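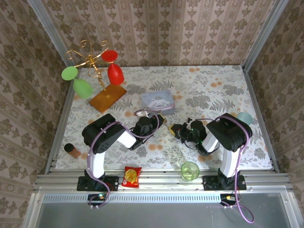 Brown damask on the walls, gray ferns on the table.

HOME & LIVING | Features | At Home

The Wallpaper Years

By Mhairi Cowie
Friday, March 19, 2021

My mother stripped wallpaper the way other people's mothers ran marathons. She trained for it. There was a steamer, a bucket, a scraper with her initials burned into the handle, and a pair of overalls that could have stood up without her. By the time I was in sixth grade every wall in our house was the color of vanilla pudding, and I thought that was what walls looked like once you'd grown up and gotten a decent job.

So you can imagine how the phone call went when I told her I was putting it back.

It started with a closet. We bought the house on Dunbar Street in July, my husband and I, and the closet under the stairs had been missed by every owner who ever came through with a roller and a gallon of eggshell. Inside it was the original hallway paper, or a strip of it anyway: big cream roses on a green trellis, a bit brown at the seams, smelling of coats. I stood in there with a flashlight for much longer than a person needs to stand in a closet. Then I went out and looked at my nice pale hallway and I felt sort of cheated.

I'd lived with plain walls for my whole adult life and never once had a feeling about them. Now I had feelings! I wanted roses. I wanted trellis. I wanted to walk in with the groceries and have something going on.

If you have never shopped for wallpaper, let me warn you that it's a hobby all by itself, and an expensive one. I ordered samples. I ordered more samples. My husband, Callum Pollock (he kept his name, I kept mine, the mailman has made his peace with it), came home one night to find 29 of them taped up the staircase, and he went up to bed with his shoulder pressed to the banister so as not to knock any down. In the morning he said he liked the one by the light switch. The one by the light switch was the old paint.

The trouble with a sample is the size of it. You get a piece as big as a sheet of paper and it has half a peacock on it, and you're supposed to picture an entire room of peacocks. What you need to know is the repeat, meaning how far down the roll you go before the pattern starts again. A small repeat is easy to hang and wastes very little. A big one looks glorious and eats rolls like popcorn, and you will be standing there with long strips of leftover tail that don't match anything. I fell for a big one, of course I did.

The man who talked me down, a little, was Rainer Seidel. He runs Skotance, a paint and paper store two towns over that has a bell on the door and the pattern books on a slanted shelf along one wall, so you flip them like you're at a lectern. Rainer grew up in the business and he has opinions on everything in it. He thinks feature walls were a mistake. "You wear one sleeve?" he asked me. He thinks people put small patterns in small rooms out of fear and that a powder room should have the biggest, craziest flowers you can stand, because you're only ever in there for a few minutes.

He also sold me on damask, which I'd always filed under funeral homes.

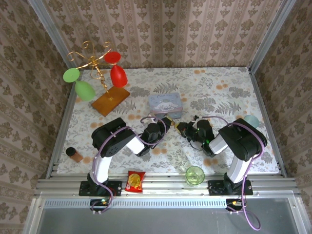 Damask was a cloth first, a woven one, named for Damascus, with the pattern and the background made from the same thread so that it showed up mostly by how the light hit it. The paper versions came along for people who wanted the look of silk on the walls and did not have silk-on-the-walls money, and I have a lot of sympathy for those people. What I like is how well it behaves. It goes up and down in orderly rows, so the eye gets the hang of it fast, and after a week or so it settles into being a kind of texture. You can put a loud thing next to it. You can put three loud things next to it.

And that was what I really wanted to know, how people mix patterns without the room giving everybody a headache. I'd seen it done in magazines (hello!) and in my friend Kwok-wai Sin's apartment, where there are stripes on the couch and birds on the curtains and a rug that looks like a stained-glass window, and somehow you walk in and just want to take your shoes off. I asked him for the rules. He said he didn't have any, then he made coffee and gave me rules for an hour and a half.

Change the scale, he said. If the wall is big, let the table or the bed be small and scattered, sprigs or dots or little leaves. Two patterns of the same size will fight like cats. Keep one of them pale. Let a color travel, so there's a speck of something orange over here and then again over there, and don't make it match too well or you'll end up with a hotel. He's very down on matching. He bought his curtains and his cushions eleven years apart and swears that's why they get along.

I wrote all of this on the back of a Skotance receipt and I still have it on the fridge.

Then came the hanging. I'd decided on the dining room, since the hallway has a stairwell and I like my neck the way it is. I had Rainer's list and a tub of Jovance paste, and I had a plumb line, a thing I'd never owned and now think every household should. You hang one perfectly straight strip and you trust it. You do not trust the corner of the room. Our house was built by someone who was cheerful about corners, and the one by the window leans so much that if I'd followed it, the whole pattern would have been walking downhill by the time it reached the kitchen door.

I got two strips up on my own. The first was good. The second was good until I stepped back, onto the tray. I'll spare you the next part except to say that paste dries very shiny on a dog.

So I called a professional. Lachlan Crichton has been hanging paper since he left school, and he brings his own table, his own radio and his own sandwich. He looked at my two strips, was quiet for a bit, and said the first one could stay. I have had actual job promotions that pleased me less. He did the other walls in 2 days, and I mostly got to watch, which I'd have paid extra for. He books each strip, folding it paste side in so it can rest and soften and stretch before it goes up, and he'll chat with you the entire time about soccer or his knees and then go silent for the ten seconds it takes to slide a seam shut. You can't see the seams. I have gone looking with my reading glasses on.

The bill, if you're wondering, came to $1,683, with the paper from Pumovell and Lachlan's time and a replacement for the tray. I could have painted the room for the price of a nice dinner. I've thought about that some, usually while I'm sitting in there having a not especially nice dinner, leftover chili or whatever it is, and feeling like a duchess.

A room with pattern in it does something to the way you use it, at least it has for us. We eat in there now. We'd been a kitchen-counter household, standing up half the time. I got out the tablecloths I'd been given as wedding presents and never once unfolded, and I started buying silly things for the table at yard sales, candlesticks and salt dishes and a gravy boat shaped like a swan. When you have plain walls every object has to earn its place. With a busy wall behind it, a swan is just one more guy at the party.

I know it will go out again. Some future owner will come through with a steamer, cursing me by the name on the old mail. I've left the closet alone, so the roses are still in there, and before Lachlan hung the last strip I wrote our names and the dog's name on the bare plaster in pencil, low down by the baseboard. He told me everybody does that. He said the last place he stripped had a grocery list.

My mother drove up once it was all finished. She stood in the doorway with her purse still on her arm and took in the whole room, wall by wall. She walked over and ran her thumbnail down a seam, or where she figured the seam would be. Then she asked me what kind of paste we'd used, and whether I knew it was going to be murder to get off.

She stayed for dinner. She had seconds.

Filed under: Walls, Decorating, Old Houses
29 comments | 11 shares

Contact Us | Write for Us | Privacy | Back to top
© 2021 All rights reserved.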